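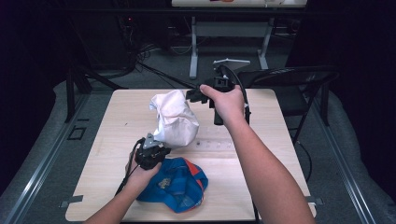

## 2023-08-16 — bag folding, hand-held grippers

Table: white bag + the blue one. One gripper per hand. Toshio on notes, me on grippers, then swap.

Goal for the term demo hasn't changed. Arm pair has to take a soft bag, flatten it, fold it, put it down square. Hatice wants clean human demos before anybody touches the policy code again. Agreed.

**Setup**

- Batteries out, everything on bench supply. Left gripper kept dropping its encoder stream in March and I don't want to chase that again
- Checked jaw zero on both sides before starting. Right was 8 counts off, re-zeroed, wrote the new value in the Tromeo config
- Cable on the right one pulls when you reach for the far side of the table. Need strain relief or a longer lead — ask Adel, he ordered the last lot
- Logging at the usual rate, folder name `palma_soft_03`. Do NOT reuse 02, it has the mixed up left/right channels

**White bag**

Hard. Fabric crumples and the jaws close on two layers when you want one. Yuto's trick: come in low and nearly flat to the table, close slow, lift a bit, then let the second layer fall off. Works maybe half the time for me, more for him. He has better wrists.

Tried the thicker fingertip pads from Rarnell. Grip is better but you lose all feel for the edge. Back to the thin ones. Somebody should write down which pads are on for each session, we cant compare anything otherwise.

**Blue bag**

Easier to flatten than the white. Second grab goes wrong if the left hand is too far in, it pins the part you need to move. Start from the side, then go in.

Also: reset matters. If the same person drops it the same way every time the starts all look alike. Malcolm suggested the other person throws it on the table without looking. Fine, doing that from now on.

**Problems**

1. Left gripper index lags when you squeeze fast. Log shows jaw position 23 ms behind. Could be the filter, could be the USB hub. Swap the hub first
2. Thumb gets tired on the right one. After a long block the closes get sloppy and you can see it in the traces. Shorter blocks
3. Nenitz sync script crashed on the last upload, disk quota. Cleared old calibration runs, 690 files, retry went thru

**For the class report**

Adel is doing the methods section. He needs: pad type, who held the grippers, start pose rule, discard rule. Discard rule so far = any take where a bag leaves the table or a hand touches it directly. Toshio thinks a light brush with a knuckle shoud be ok. I say no. Take it to Hatice.

**Next**

- hub swap, then repeat the fast squeeze test
- label sheet taped by the keyboard
- Yuto to do a full block on white only
- both bags together after that, order picked by coin
- strain relief!!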